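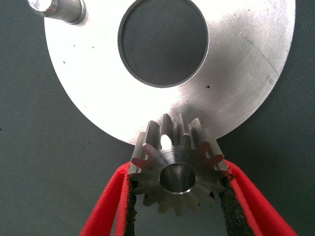 Imprimir | Enviar por correo electrónico

4. Resultados

4.1. Recuperación de mercancía y plazo de denuncia

La muestra comprende 612 denuncias por hurto en establecimientos comerciales de Wirkach y Plovport. Quedaron excluidas las que carecían de hora de comisión o de valoración de lo sustraído. El umbral de 900 euros separa los hurtos de menor cuantía de los restantes, conforme al criterio expuesto en la sección 3.

En 73 casos la mercancía fue recuperada íntegramente. La mayor parte de ellos corresponde a denuncias presentadas el mismo día de los hechos, y la proporción desciende de forma marcada a partir del segundo día. El efecto se mantiene al controlar por tipo de establecimiento, si bien pierde intensidad en los comercios de Plovport, donde la denuncia telemática se implantó en junio, ya avanzado el periodo de observación.

La figura 2 recoge la distribución de los plazos por distrito.

Figura 2. Plazo entre la comisión del hurto y la denuncia, por distrito policial. Se omiten los distritos con menos de 11 casos.

El distrito de Antal presenta un comportamiento distinto — plazos breves y escasa recuperación — que los datos disponibles no permiten explicar. Una posible causa es la cercanía de la estación de Nurnlow, que facilitaría la salida inmediata de los autores. La comprobación de esta hipótesis exigiría acceder a los atestados completos, cuya consulta no fue autorizada para el presente estudio.

Imprimir | Enviar por correo electrónico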